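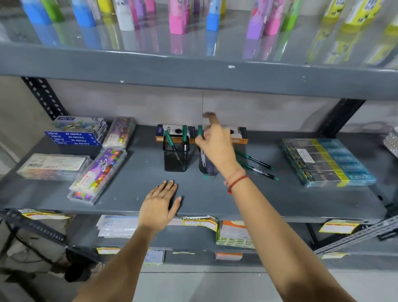
Search Rankings and Small Shops: What Happens When Results Change
Final report, Technology and Public Policy
Ashraf Berrada
Monday, December 9, 2019

1. Question

Small shops depend on search engines, and most of them have no say in how the results are ordered. Lawmakers have asked whether the companies that run these services should have to explain a change in ranking before it takes effect. I wanted to know what owners in my own area would want from a rule like that, and whether they could use the information if they got it.

2. Method

I sent a short survey to independent shops in Jistcombe and Flindport in July. The list came from the two towns' business directories and had 900 addresses on it. I got 61 usable replies. Bookstores, hardware stores, stationery shops and repair shops made up most of them. I then spoke by phone with 23 of the owners who had left a number. Each call followed the same six questions, which are in Appendix A.

I also ran the same set of searches every morning for four weeks from a library computer with no account signed in, and saved the first page each time. This gave me 1159 saved pages. A few are missing because the library was closed.
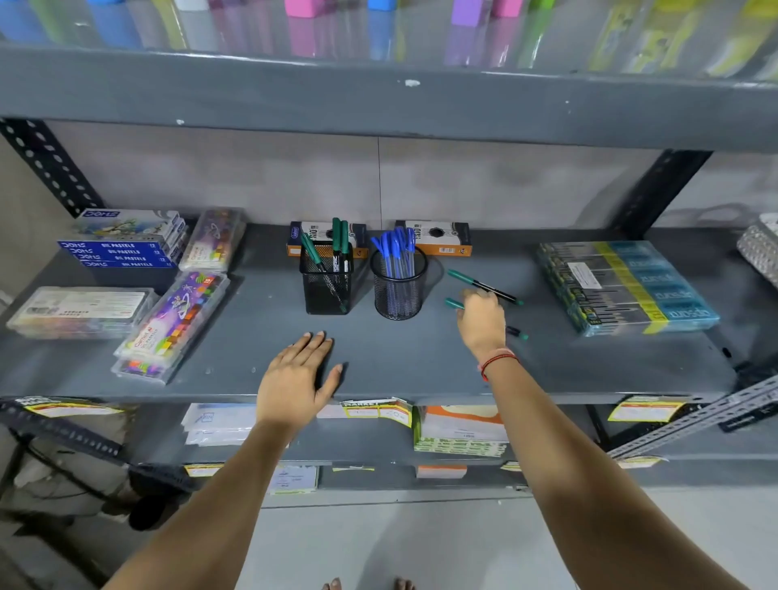 Kettani wrote in the comment box that a notice would only help if it came in words a shop owner could read, and that the last policy email had taken two evenings to get through. Several other replies made the same point more briefly. One just said "plain English please."

3. Results

Most owners had noticed at least one drop in calls or visits that they blamed on search results. Very few could say when it started. When I compared their dates with my saved pages, I could match only four to a visible change in order. The rest fell outside my four weeks or did not match anything.

Owners were split on advance notice. A little over half wanted it. The others worried that larger chains would have staff ready to act on the notice and small shops would not – so the gap could get wider. 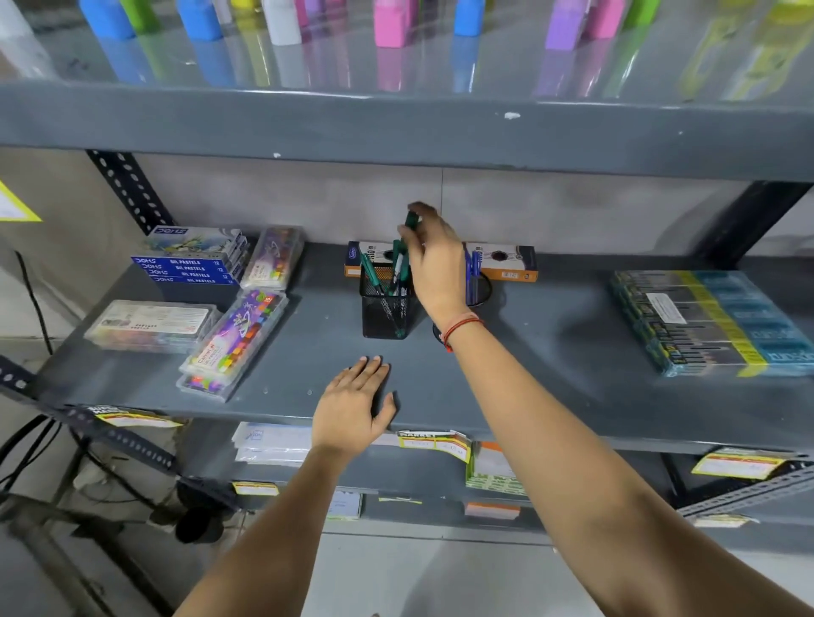

There was more agreement about appeals. Nearly everyone I called wanted a way to reach a person when a listing was wrong. Wrong opening hours came up the most, followed by listings marked closed by mistake. One shop on the Bruvatside road had been shown as closed for most of a month, and the owner found out from a customer.

4. Limits

The reply rate was low, and people with a complaint are more likely to answer. I did not contact any search company. Results on a phone may also differ from what I saved at the library.

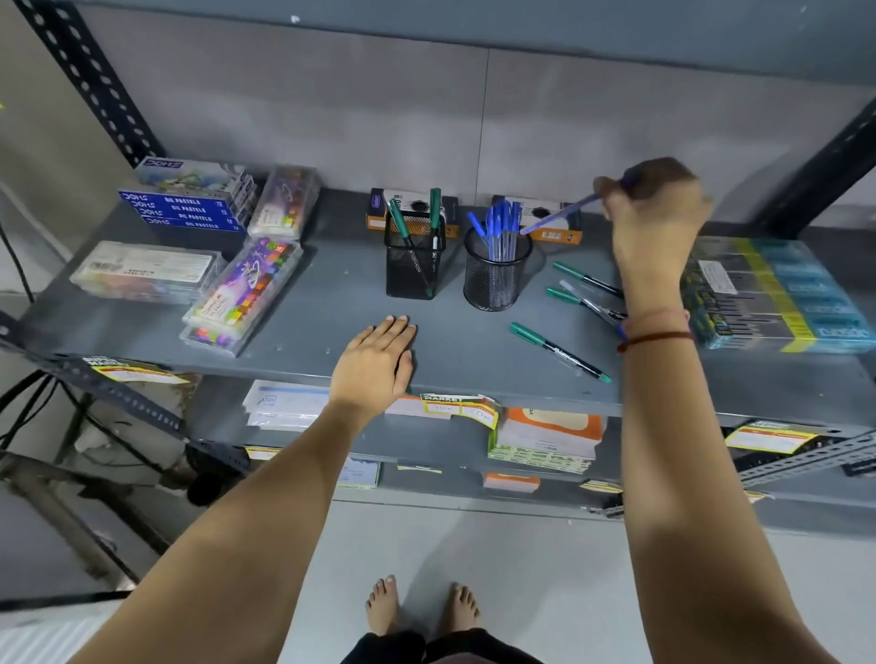 Blue pen and mesh pen cup, top shelf.

5. Recommendations

A disclosure rule should cover corrections to listings as well as ranking. I would set a fixed number of days for answering an appeal, and the answer should say what was changed. Advance notice of ranking changes needs more study before it is put into law.

The survey form and the saved pages are with the course office.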